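Llevo desde la semana pasada con el kit de recogida de Zosirus en prueba y ya me han escrito 2 personas para preguntarme si merece la pena. De momento, no lo sé, y desconfío un poco de quien lo sepa tan pronto. El folleto promete "manipulación de envases lista desde el primer día". El primer día lo pasé con el instalador de Codport peleándonos con una licencia que caducaba antes de empezar.

El kit trae brazo, pinza de dedos negros, cámara de muñeca, una segunda cámara fija y una suscripción al programa que lo entrena. Lo último es lo que se cobra todos los meses, claro. Sin suscripción el brazo se mueve a mano con el mando y poco más, cosa que en la web está escrita en gris clarito, al final de la página de precios.

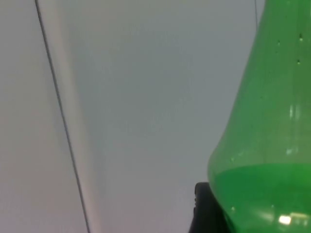

Lo de la pinza lo discutí bastante con Sorin Sandu, que me vendió el invento. Según él, agarra cualquier envase de bebida sin cambiar de dedos. Le pregunté qué entendía por cualquiera y me mandó un vídeo con latas. Las latas son fáciles, Sorin. Una botella blanda cede cuando la aprietas, y el control de fuerza del kit tiene tres posiciones que se llaman suave, media y firme, sin un solo valor en newtons en todo el manual. He buscado la equivalencia en las 44 páginas y no está.

Tampoco me convence la cámara de muñeca para envases transparentes. Cuando la pinza se acerca, el plástico y los reflejos se comen media imagen, y el programa te pide que confirmes tú dónde está el objeto. Si tengo que confirmarlo yo, ya me dirán qué estoy automatizando. 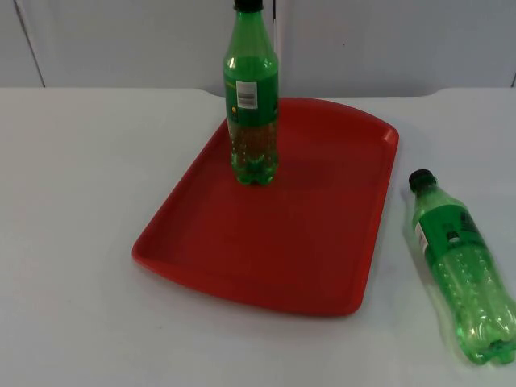

Las demostraciones comerciales tienen el defecto de siempre: un objeto, bien colocado, con la etiqueta mirando a cámara. Yo quería algo un poco más parecido a un día de trabajo, así que la tarea que he definido es de bandeja y mesa, con botellas iguales. Una botella de pie sobre la bandeja roja y otra tumbada en diagonal al lado, con el tapón negro hacia el fondo, son para el vendedor "el mismo producto". Para una pinza no lo son ni de lejos: cambia la altura, cambia el ángulo de entrada y cambia lo que se ve de la etiqueta. En el menú, sin embargo, solo hay una casilla, "botella", y la orientación se supone que la deduce el programa.

El soporte contesta rápido, eso lo reconozco. Tardaron 6 horas en responder a mi primera consulta, en un español correcto y con un enlace a la misma página del manual que yo citaba en la pregunta.
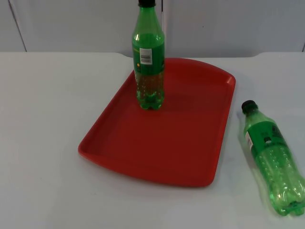

Lise Campbell me comenta por correo que ella devolvió el suyo en el plazo de prueba y que no le pusieron pegas, pero que la suscripción siguió cobrándose hasta que llamó al banco. Dice también que el kit de Gedell es más feo y más lento, y que al menos publica la fuerza de los dedos. Tomo nota de ambas cosas, sobre todo de la del banco.

Me quedan 8 días para decidir. Si en mayo sigo con él, contaré lo que cuesta cambiar los dedos.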